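# About the Ayala Centre for Wellbeing Research

The Ayala Centre is an independent research and teaching body concerned with how people come to feel satisfied with their lives, and with what differs between those who do and those who do not.

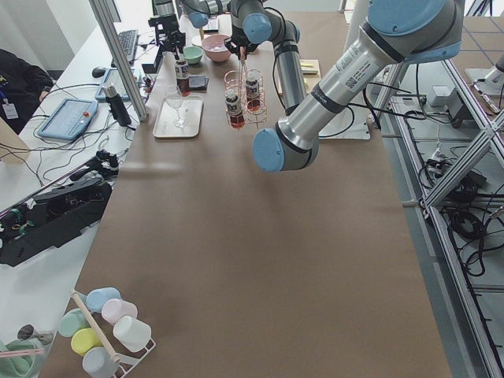
## Who we are

The Centre was founded by Gert Steyn, who remains its director. It began as a reading group in the town of Irkau and now employs 40 staff, among them psychologists, statisticians, two geneticists and a small teaching team. Our offices are in Irkau, with a second site at Jerkivo that is used mainly for interviews and family studies.

We are a not-for-profit organisation. Our income comes from research grants, course fees and private gifts. Donors have no say in the design of a study or in whether its findings are published.

## What we study

Most of our work concerns everyday mood and its links with sleep, friendship, paid work and family history. Our longest project, the Stistesow Study, follows 3228 adults who complete a written diary for one week every November. The study includes siblings and twins, which allows our researchers to compare people who share a childhood home with people who share only part of one.

We are often asked whether happiness is inherited. Our position is a cautious one. Family likeness in mood is real — it appears in our own records — but a likeness between relatives does not point to any single cause, and we do not offer genetic testing or personal predictions of any kind.

## Teaching and short courses

The Centre runs an evening program for members of the public and a longer certificate for counsellors, teachers and nurses. The certificate is taught over 10 months and includes a supervised project. Some 3000 people have completed one of our courses. Fees are reviewed each year, and a limited number of reduced places is kept for students and carers.

## How we work with participants

Taking part in our research is voluntary. Every participant receives a plain-language summary before giving consent and may withdraw at any time without giving a reason. Names are stored separately from answers. Summaries of finished studies are sent to all who took part, including those who left early, unless they have asked us not to write.

The Centre does not provide treatment. Anyone who is distressed during an interview is offered a break and the contact details of local services — the interview is resumed only at the participant's request.

## Visiting and enquiries

The library at Irkau is open to visitors by appointment until 4 pm. The Jerkivo site has no public reception. Enquiries about courses should be addressed to the teaching office, and requests to use Stistesow data should be sent in writing to the director.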